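Chapter 4
Plastics Around the House

Before we get to the chemistry, I'd like you to take a slow walk through your own kitchen, porch and garage, as my students do every September, and write down each thing you touch that is made at least partly of plastic. Most people stop at 200, tired and a little surprised! Esperanza Dvorak, who was in my very first class, reached 300 and had not yet opened the refrigerator.

Your list will be a jumble – buckets, combs, bread bags, chair seats – and yet nearly all of it comes from a handful of families. We will meet them one at a time, starting with the softest, and by Section 4.3 you should be able to sort your own list without much help from me.

We will also look at how plastics age, and why some keep their looks far longer than others.

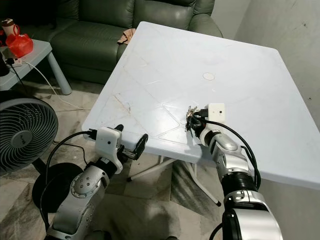 Figure 4.1 A white plastic tabletop with scuffs and brownish stains.

Keep your list handy, as you will need it for Exercise 21.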